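Lists | Archive | Threads | Search | Log in

From: Sekar Siregar
To: Tavarwood props list
Date: May 10, 2019
Subject: Re: Toy fruit, baskets and bags

Kamarul Latuheru wrote:
> Does the fruit go to Hindville in the white baskets or in
> the pink bags? The packing sheet says both.

Bags for transport, baskets for display. The sheet will be corrected.

1. Bagging

Gather the top of the bag loosely. The pink film is translucent, so the colours can be checked without opening it. The first picture has five pieces in the basket, the striped one partly under plastic; the second has the basket empty and the bag filled. 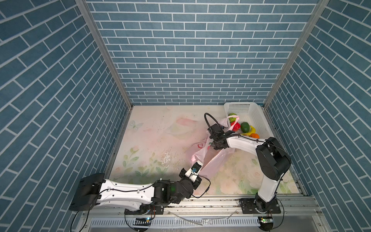
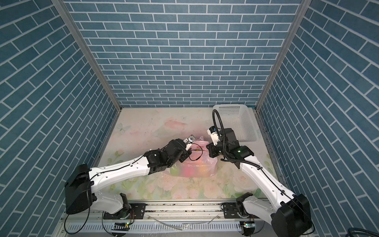
2. Baskets

Send them empty and stacked. The sides are perforated and small stems catch in the holes. We hold 19, of which 2 are promised to Grikgate until July.

3. Floor panels

Brush off specks before anything is set down on the floral print. Stains should be reported to Juwita Subramaniam.

Sekar

Contact the list owner | © Tavarwood | Back to top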